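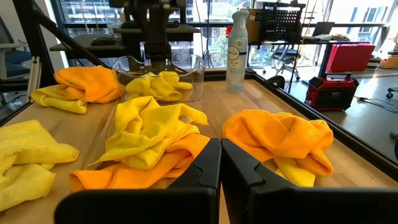

Friday evenings at Bralletton

The clerk of the course at Bralletton has walked the track before every meeting for 11 seasons. It takes him 72 minutes, stick in hand.

"I start at the far turn," he says. "That's where the water sits."

The course drew 1270 people to its last Friday card in September, nearly 200 of them on the coach from Galang. He would like a second evening meeting, but the drainage comes first.

"The back straight needs new pipe. We've asked for quotes from Postel and we'll see what they say."

First race is at 5:40 p.m.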